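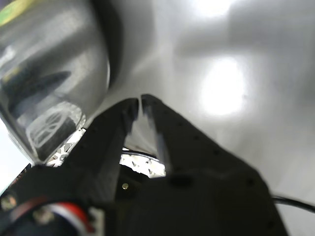
Cender Document Case for Resettlement Paperwork

I started making the Cender after a winter of sitting in on housing appointments with newly arrived families and watching people dig through grocery bags for a birth certificate. Everyone had the papers. They just had them in a heap, with the travel letter folded into the vaccination card and the baby's form stuck to a bus pass (I've been that person at the passport counter too!).

So it's a zip case, letter size, that holds the whole file for a household. It weighs 700 grams empty and goes in a backpack or hangs from the shoulder strap. The sleeves are clear on both sides, so an officer can read a certificate without you having to pull it out, and they're a bit taller than a letter page because plenty of foreign documents are too.

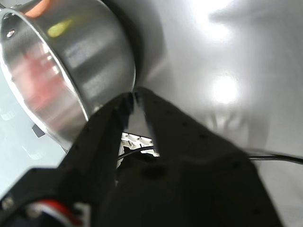
What's in the case

202 clear sleeves, bound in removable sections
2 zip pockets for passports and ID cards
A shoulder strap, detachable
Index cards in English, Amharic, Arabic, Spanish and Ukrainian
Blank index cards for everybody else

The Amharic cards were redone in October. Wondimu Wako went through the old ones and was very polite about how bad they were.
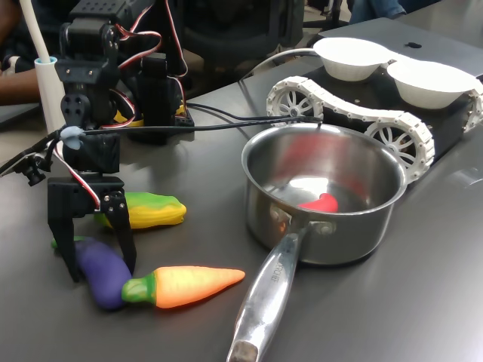

Tabs were the part I fussed over most, and I went through a silly number of versions before I quit using words on them. Kids end up finding the papers for their parents a lot of the time, and a color is quicker than a word in any language. You want it to be like the red, white and black wires on that arm, where you can follow one color even as it loops past the others. Identity papers are red, medical is white, housing and school are black. There's a spare set in the back pocket for families with more than one open case.

Ordering

Single cases ship from our shop in Irklow. If you're a shelter or a legal clinic, write to me before you order, as I do a lower price on full boxes and can leave out the languages you don't need. We've sent out 3000 so far and I still pack most of them, so give me a few days!
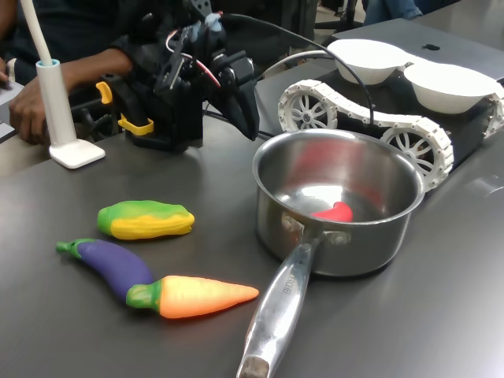

Halldóra Þrastardóttir: Does the zipper take a small padlock? Our families share rooms, and I'd like them to be able to close it properly. Also, can I get extra sleeves without buying another case?

Yes to both. The zipper pulls have holes that line up, and sleeve sections are sold separately under Coro refills.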